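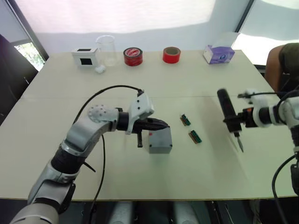

Who holds the key to the Irnbridge ferry house after the season closes?

Under Article 31 of the Harbor Rules, the key passes to the senior clerk, who keeps it until the first sailing of spring.

Saoirse Kavanagh had been senior clerk for one afternoon when the key was delivered to her desk, with a receipt for signature. The receipt listed 35 earlier holders. The last was Nuala Tierney, whose name had been entered twice, the second time in November, four months after her funeral.

Miss Kavanagh reported the matter to the Registrar in writing. The reply came by return of post.

"The entry is correct. Please leave the lamp on the landing lit, and do not lock the inner door."

She signed the receipt and went down to buy oil.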